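Search this guide Enter keyword or model Go

Section 3. Installing the Vokine Under-Counter Water Filter

Read this section through before starting. It covers mounting the filter head, connecting the supply and outlet lines, fitting the cartridge, and flushing the system. Wiring for the optional cartridge reminder is covered in Section 5.

3.1 Before You Begin

The filter is designed for cold, treated drinking water only. Do not connect it to a hot line, a well without disinfection, or a line that has been blended by a mixing valve upstream.

Tools needed: adjustable wrench, drill with a 3 mm pilot bit, Phillips screwdriver, tubing cutter, bucket, and towel. Do not use scissors or side cutters on the tubing. They flatten the end and the push fittings will not seal.

Check that the cabinet has a solid side panel for the bracket. Leave 40 mm of clear space below the cartridge so that it can be lowered and removed. In cabinets with a pull-out bin, check the clearance with the bin fully closed.

NOTE: The Hestico bracket supplied with earlier units is not interchangeable with the current filter head. The hole spacing is different.

3.2 Mounting the Filter Head

1. Empty the cabinet and lay a towel on the base.
2. Hold the bracket against the side panel with the arrow pointing up.
3. Mark the two screw positions through the slots.
4. Drill the pilot holes. Do not drill through the panel.
5. Drive the screws until the heads stand slightly proud of the surface.
6. Hang the filter head on the screws and check that the inlet port, marked IN, faces the supply valve.
7. Tighten the screws by hand.

CAUTION: Overtightening can crack the bracket. A cracked bracket must be replaced. Do not glue it.

On islands, the supply lines usually come up through the floor and the shutoff valves sit low at the back of the cabinet. Mount the head on the panel nearest the valves. If the line has to cross behind the basin, keep it clear of the drain trap and any disposal unit.
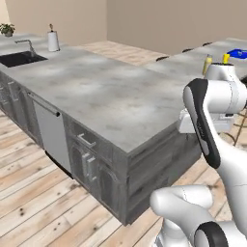 Tubing should follow a gentle curve from the valve to the head. Where a bend is unavoidable, use one of the elbow clips from the parts bag. Secure long runs to the cabinet wall every 500 mm, and leave enough slack for the head to be lifted off its bracket.

3.3 Connecting the Lines

1. Close the cold water shutoff valve.
2. Open the cold tap to release the pressure, then close it.
3. Place the bucket under the valve and disconnect the cold supply hose.
4. Thread the tee adapter onto the valve. Hand-tighten, then add a quarter turn with the wrench.
5. Reconnect the supply hose to the upper port of the tee.
6. Cut the blue tubing square and push it into the side port until it stops.
7. Push the other end of the blue tubing into the port marked IN.
8. Connect the white tubing from the port marked OUT to the stem of the filtered water tap.
9. Pull gently on each tube. A tube that slides out has not been fully seated.

NOTE: If the valve has an Ernetti compression thread, use the brass reducer in the small bag. Do not wrap compression threads with tape.

3.4 Fitting the Cartridge

1. Remove the cap and the foil seal from the cartridge.
2. Check that both O-rings are in their grooves. Wet them with clean water. Do not use oil or petroleum jelly.
3. Align the mark on the cartridge with the open-lock symbol on the head.
4. Push up and turn clockwise until the cartridge clicks.

3.5 Flushing and Leak Check

1. Open the shutoff valve slowly.
2. Inspect every fitting with a flashlight.
3. Open the filtered water tap. Air and gray water are normal at first. The color comes from fine carbon dust.
4. Run the tap for 30 minutes. Do not drink this water.
5. Close the tap, wait, and inspect the fittings again.

CAUTION: If any fitting drips, close the shutoff valve before removing the tube. Press the collar in while pulling the tube, trim the end, and reseat it.

If the flow is weak after flushing, check for a kinked tube and confirm that the shutoff valve is fully open.

Section revised in July by Vusumuzi Gumede, technical documentation.

Related guides
Replacing the Vokine cartridge
Mofokeng tap adapters: fitting chart
Section 5. Wiring the cartridge reminder
Storing the filter over winter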